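**Floswood comparison** is the usual name for a set of trials of two-finger robot grippers run by the Floswood workshop, with parts supplied by Derberg and Ilholm. It is often cited as proof that cheap parallel grippers can deal with awkward household objects. The evidence for that claim is thinner than the citations suggest.

## Background

The trials began in March with a plain question: does the surface of a finger matter more than the force behind it? Derberg supplied bare metal fingers and Ilholm a fabric-covered pair. Both were driven by the Kaijage controller, a choice that has drawn criticism, as its default settings were tuned on Derberg hardware.

## Method

Each arm works above a tabletop and carries a camera close to the gripper. The operator picks up an object, lifts it clear and puts it down again. Objects that hang, swing or change shape were preferred to blocks, which almost any gripper can hold. 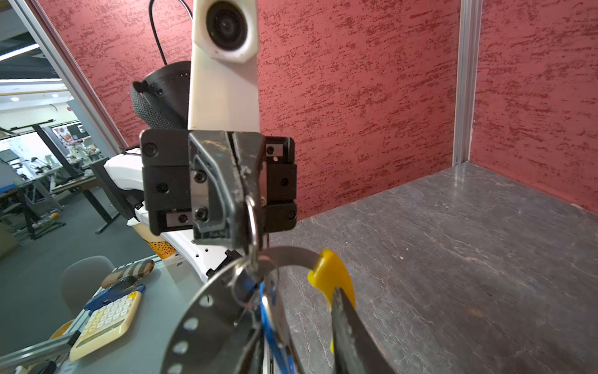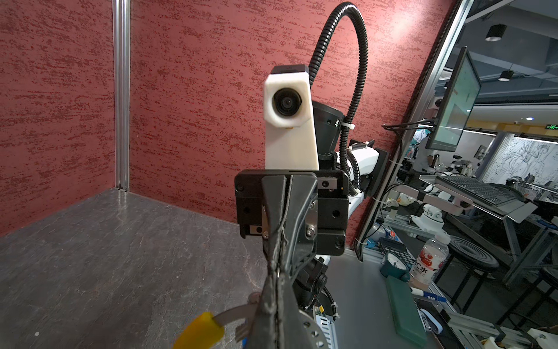 A lift was scored as good if the object stayed off the table for 3 seconds. This is a generous rule. It says nothing about whether the object turned in the grip, and a bunch of linked items held by a single ring may pass while being of no use for the next step of a task.

## Results

The published note, dated 15 Jun 2020, gives a total of 3,000 lifts over 13 object types. Bare metal did better on thin, hard items and fabric on smooth, rounded ones - much as anyone might have guessed. Only 200 of the lifts were made with the lighting changed, too few to support the note's remarks on camera placement.

## Criticism

The main complaint is that finger wear was not logged. Worn metal and worn cloth grip differently from new, and the note does not say when, or if, either pair was replaced. A second complaint concerns the operators, who knew which fingers were fitted. Floswood replied that hiding this was not practical - fair enough, but the wording of the findings was left as it stood.

No repeat by an outside group has been published. Ilholm still quotes the results in its sales material, without the object list.

## See also

- Parallel gripper
- Wrist camera
- Kaijage controller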